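Malter Street Community Rooms
Users' Meeting, July
Minutes

The meeting opened at 6:30 p.m. in the downstairs classroom. The chair welcomed two new groups, the beginners' sewing class and the Rezaei Language School, which takes over the Room 3 evening slot.

1. Minutes of the last meeting
Approved with one correction. The broken blind is in the front hall and was wrongly listed as being in Room 3.

2. Matters arising
The blind has been ordered. The radiator key is back on its hook. The Grillura catering group has returned the long folding tables and wiped them down, and the stack in the corridor is gone. The fire door no longer sticks.

3. Supplies budget
Spending on shared supplies to the end of June came to $306. Most of this was paper towels, trash bags and whiteboard markers. The language school asked whether groups could bring their own markers and be credited for them. It was agreed that they could not, as the bookkeeping would be too much work. Groups may of course bring their own for their own use.

4. Whiteboards and markers
This item took up the longest part of the meeting. Complaints were heard about boards left covered in writing, about the felt erasers going missing, and about gray smears that stay on the board in Room 3. The evening groups said they often start late because the board has to be cleaned first. The morning groups said they have found it dirty too.

One suggestion was to fix an eraser to each marker so that the two cannot be separated. A marker with a red felt pad taped to its barrel was discussed. 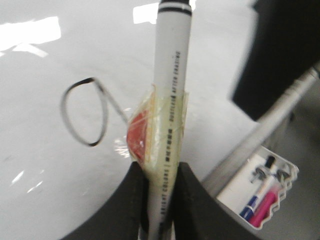

Item 4: white marker with felt pad attached by clear tape, Room 3 whiteboard.

Points made in discussion:

The pad is small. It would do for correcting a word or a line, but a full board would still need a proper eraser or a cloth.

Clear tape wrinkles and may not last. Hook-and-loop strips or a rubber band were offered as alternatives. The sewing class has elastic left over and will bring a length of it.

The pad should sit where it does not get in the way of the hand. Opinions differed on whether this means the middle of the barrel or nearer the cap.

The words "DUSTLESS AFTER ERASING" are printed on the barrel. One member wanted to know if this holds for old ink left on over a weekend. No answer was available. The language school will leave a test line on a corner of the board and report back.

Agreed: three markers with pads to be made up for Room 3 and tried until the next meeting. The large erasers stay in the tray. The last group out each evening wipes the whole board, including the bottom edge.

Not agreed: a proposal to keep all markers in the locked cabinet. The vote was tied and the chair left things as they are.

5. Cabinet and keys
The combination on the supply cabinet has been changed. Groups should ask at the desk. Spray cleaner goes on the bottom shelf, markers and cloths on the middle shelf. The box marked Kelturik is private property and should not be opened or moved.

6. Any other business
The 1951 building plaque has been taken down for cleaning and will go back up in the entrance.
The clock in the downstairs classroom is slow. A new battery will be bought.
Lost property: a gray scarf, a lunch box and one child's glove. To be kept until the end of August.

7. Next meeting
September, 6:30 p.m., same room. Items for the agenda to the desk one week before.

The meeting closed at 7:50 p.m.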